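Section 7: Setting up automatic transfers to a savings goal

This section applies to Priddale Budget, desktop and browser editions. Complete Section 6 (Linking accounts) before you start. At least one chequing account and one savings account must show the status Linked.

7.1 Create the goal

1. Open the Goals tab and select New goal.
2. Enter a name. The field accepts letters, numerals and spaces.
3. Enter a target amount in dollars. Cents are dropped on saving.
4. Under Funding account, choose the chequing account the money will leave.
5. Under Holding account, choose the savings account that will receive it.
6. Select Save. The goal appears with the status Idle.

Note: One holding account can serve up to 11 goals. Priddale tracks each goal's share separately, but your bank will show a single balance.

7.2 Set the transfer rule

1. Select the idle goal, then Rules, then Add rule.
2. Choose Fixed amount or Percentage of deposit.
3. For Fixed amount, enter the sum and the frequency. A goal of $744 funded at $62 a month completes in twelve transfers.
4. For Percentage of deposit, enter a whole number. The rule runs on each incoming deposit labelled Payroll.
5. Enter a floor. Transfers that would take the funding account below this figure are skipped and logged.
6. Select Activate. The status changes to Active.

Caution: The floor is checked against the last synchronized balance — pending cheques and pre-authorized debits are not included. Set it high enough to cover both.
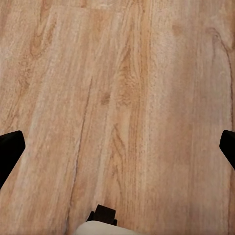

Kyrylo Pylypenko writes that his floor was $389 and the rule still ran on the morning his rent cheque cleared, leaving him overdrawn, and he asks whether the check can be moved to later in the day.

It can. Open Rules, then Timing, and change Run at from 6:00 a.m. to After evening sync. The setting applies to every rule on the same funding account.

7.3 Pause or cancel a rule

1. Select the goal, then Rules.
2. Select Pause to hold transfers, or Remove to delete the rule.
3. Confirm.

A transfer already submitted to the bank cannot be recalled from Priddale. Allow 2 business days for it to settle, then move the money back manually if required.

Note: Removing a rule does not close the holding account or change its balance. To delete the goal as well, see Section 8.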